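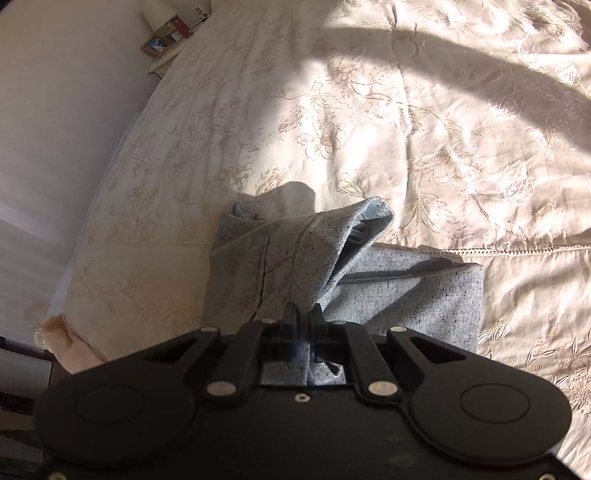
Handgreifer mit Stofffalte zwischen den Fingern, vorne die vier Nietbolzen der Hebel

Clurkstead-Handgreifer: Finger hat Spiel, dünner Stoff rutscht durch

Pirness Hilfeforum > Greifer und Endeffektoren > Wartung

hebelwerk_k
11. August 2020

Hallo zusammen,
ich betreue einen handgeführten Parallelgreifer von Clurkstead, schwarzes Gehäuse, zwei schmale Finger, vier Hebel. Wir nehmen damit Greifbewegungen an Textilien auf, die später auf den Arm übertragen werden. Bei dickeren Sachen hält er gut. Bei einlagigem Stoff rutscht die Falte beim Anheben durch, und der linke Finger lässt sich mit der Hand seitlich bewegen. Rechts ist er fest.

Die kleine Schraube mittig unter den Fingern habe ich nachgezogen, das Spiel ist geblieben. Danach ging der Griff schwerer, also habe ich sie wieder in die alte Stellung gebracht. Die Fingerflächen sind mit Isopropanol gereinigt.

Liegt das an den Nieten oder an den Fingern selbst? Und kann man die Niete tauschen, ohne das ganze Gehäuse zu bestellen?

Kuso
Nieten. War bei meinem auch so. Neuen Greifer kaufen geht schneller.

randstein25
Die mittlere Schraube stellt bei dieser Bauart nur die Vorspannung der Führung ein. Gegen Spiel an einem einzelnen Finger hilft sie nicht, lass sie so stehen.

Prüf erst, wo das Spiel sitzt. Greifer mit den Fingern nach oben in einen Schraubstock mit Kunststoffbacken spannen, nur leicht. Den äußeren linken Hebel festhalten und am Finger wackeln. Bewegt sich der Hebel gegen den Bolzen, ist die Bohrung ausgeschlagen. Steht der Hebel still und nur der Finger bewegt sich, sitzt der Verschleiß am oberen Gelenk. Dann dasselbe am inneren Hebel.

Die Bolzen sind vernietet, lassen sich aber ausbohren. Kopf ankörnen, mit kleinem Bohrer den Kopf abnehmen, Rest mit einem Durchschlag austreiben. Das Gehäuse dabei von hinten abstützen, sonst reißt es an den dreieckigen Aussparungen ein. Als Ersatz nehme ich Passschrauben mit Sicherungsmutter und auf jeder Seite eine dünne Scheibe. Immer beide Bolzen einer Seite wechseln. Cordeiro verkauft einen Satz mit Schrauben und Scheiben für 18 Euro, die Hebel sind nicht dabei.

Nach dem Umbau den Griff 25 Mal leer öffnen und schließen, dann die Muttern noch einmal prüfen. Die Öffnungsweite muss neu eingemessen werden, sonst passen alte und neue Aufnahmen nicht zusammen. Bei mir war der Unterschied klein, in den Daten aber deutlich zu sehen.

mbt_textil
Zu den Bolzen kann ich nichts sagen. Zum Durchrutschen: Wir haben auf die Innenseiten der Finger einen Streifen Silikon geklebt, Dicke 2 mm, und damit hält auch einlagiger Stoff. Die Streifen werden mit Fusseln schnell glatt, bei uns alle 90 Betriebsstunden neu. Vorher entfetten. Die Finger schließen danach entsprechend früher, das muss in die Kalibrierung.

hebelwerk_k
Danke. Der äußere Hebel links wackelt am Bolzen, der innere nicht. Satz ist bestellt, Silikon probiere ich im September.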